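Household and Shop Automation Board
General Discussion: Can they do the chores yet?

Thread: Clearing a table, and what it should count for
25/02/2024

northbench_admin
Moderator

This thread continues the discussion that was closed in November, when the earlier one reached its reply limit. Members are asked to keep to the question as worded: whether a machine available now can be given an ordinary household or shop-floor chore and left to complete it. Questions of price belong in the purchasing section. Posts that consist only of a link will be removed.

tallow_and_twine
Member

I wish to enter a position at the start so that others may object to it. My view is that the answer remains no for the household and a qualified yes for the shop floor. Our plant in Prammont has had an arm loading a wash line for two years. It handles one tray, in one orientation, and does so very well. When the supplier changed the lip on the tray, the line stood idle until the program was revised. I do not regard that as doing a chore. A new employee would have looked at the tray and carried on.

Kokkinos_line4
Member

I must disagree with the previous post in part. The member describes an older type of installation in which every motion is written out in advance. Systems that are trained on many attempts, in simulation first and on hardware afterward, do not fail in the same manner. Our own trial at the Kokkinos site used 200 practice layouts of the same small parts, and a change in the position of a bin no longer stops the work. I accept that a change in the bin itself still does.

gray_ledger
Member

Could the member from Kokkinos state what was counted as a success in that trial? Figures on this board are often quoted without the rule that produced them. A cup that is lifted and dropped has been "picked" under some definitions.

Kokkinos_line4
Member

The part had to be released inside the correct bin and remain there. Parts that landed on the rim were recorded as failures.

Pulov_test_group
Member

Our group maintains a set of table-clearing tasks and has been asked by several members to show the setting. It is entirely simulated. The layouts include the following.

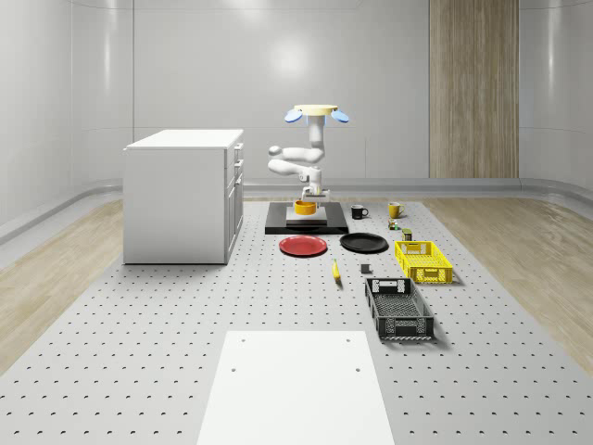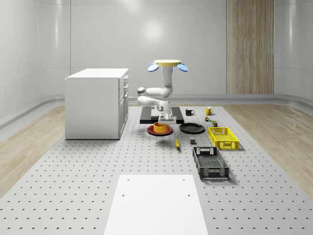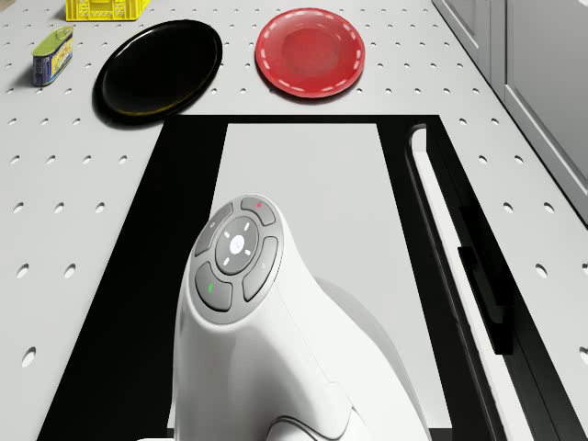 The dispute in this thread concerns scoring, and I would like to set out how our group approaches it. We do not award a mark for motion. A task is written as a sentence that a member of a household might say, such as "put the bowl on the red plate," and the result is judged against that sentence alone. This is less simple than it sounds. In the second picture the yellow bowl is on the red plate with a ring of red showing all around it, and two of our reviewers would pass that state without discussion. A third holds that the task is not finished until the gripper has moved well clear, and in that picture it is still directly over the bowl. We adopted the stricter rule. Our pass rate fell when we did so, and I believe the lower number to be the more useful one.

tallow_and_twine
Member

I thank the group for the material. It supports my position more than theirs. Two plates, two crates, two mugs and a banana do not make a kitchen. In any kitchen I have cleared, the plates are stacked with food between them, and a fork is under the second one. Every dish in the first picture stands apart from the next, with clear surface between.

Pulov_test_group
Member

That is a fair criticism and I will not contest it. Spaced objects are where our task set begins. Stacked dishes are a separate set, and we have not published results for it. I would only caution against the conclusion that the easier set is worthless. A machine that cannot place a bowl on a plate in open space has no business near a full sink.

amotero_facilities
Member

I write from the standpoint of a person who must sign for equipment. At Amotero we log the hours that staff spend returning cups, trays and tins to their proper places. Last year the total was 2884 hours over all buildings. No one enjoys this work and I would gladly reassign it. However, the first question I am asked by management is what happens when the machine is wrong. A misplaced tin costs very little. A mug dropped in a corridor used by visitors is another matter. I have yet to receive a proposal that prices the two separately.

gray_ledger
Member

The post above raises the point I had hoped someone would raise. May I ask whether the tins present any special difficulty? The one in the third picture has a green lid and stands by itself beside a plate. In our store room such items are the ones the arm most often tips over. The mugs, with their handles, give us less trouble.

Pulov_test_group
Member

Small upright items are among the least reliable in our set also. If the fingers close slightly off center, the item turns or falls. Many teams reduce the closing speed. This helps, at the cost of time.

Kokkinos_line4
Member

We found the same and reduced ours. The cycle became 49 seconds per item, and our floor supervisor observed that she could clear the bench herself while the arm dealt with the first can. I report this against my own earlier argument. The supervisor also noted that she was free to do something else during those seconds, and for night work the speed matters less to us.

tallow_and_twine
Member

Someone must still be on the premises at night to pick up whatever has fallen. I maintain my original answer, with one amendment. For a single bench, with known items and a tolerance for slowness, I would now say yes.

amotero_facilities
Member

I would be prepared to test on that basis. One bench in one break room, with the unbreakable cups only. If the Pulov group is willing to share the wording of its stricter rule, I would like to attach it to the request I am drafting.

Pulov_test_group
Member

The wording will be sent by private message. Please note that it requires the gripper to be clear and the item to be at rest before the attempt is judged. Any vendor who objects to either condition should be asked to do so in writing.

northbench_admin
Moderator

The thread remains open. Members with results for stacked dishes are invited to post them here, together with the rule used for scoring.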